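Search this site Search term Go

We use cookies to make this website work better for you. Accept Read more

Kestham cat evening brings new homes and a full hall

Dec 4, 2024

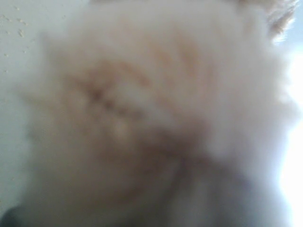

The Kestham Cat Shelter opened its doors to visitors last week and 89 people came, more than in any year before. The shelter stands behind the old market in Brullthorpe Road and has 25 cats in its care at the moment.

"We prepared tea for 30 persons, so we had to run to the shop two times," said Drahomíra Procházka, who leads the shelter since August. "But it was a very good problem to have."

Visitors could sit with the cats in the warm room, ask about food and brushing, and fill in the adoption form. Four families have already started the process. Before a cat can move, a member of the shelter makes a short visit to the home and speaks with everybody who lives there.

Murray Hoani came from Breltstead with his two daughters. They wanted to see kittens, but in the end they liked most an older cat with ginger fur. "She chose the lap of my younger girl and stayed there one hour," he said. "Now we wait for the visit."

The veterinary nurse Si-eun Sun gave a talk on the care of long fur in winter. She advises a soft brush, a few minutes each day, and no bath unless the vet says it is needed. Her notes are available in paper form at the reception.

The evening collected 900 pounds from cakes, calendars and donations. The money will go to a new heater for the back room, where the old one stopped working in the first cold days.

The shelter is open every afternoon from two to five. People who wish to adopt should bring a document with their address.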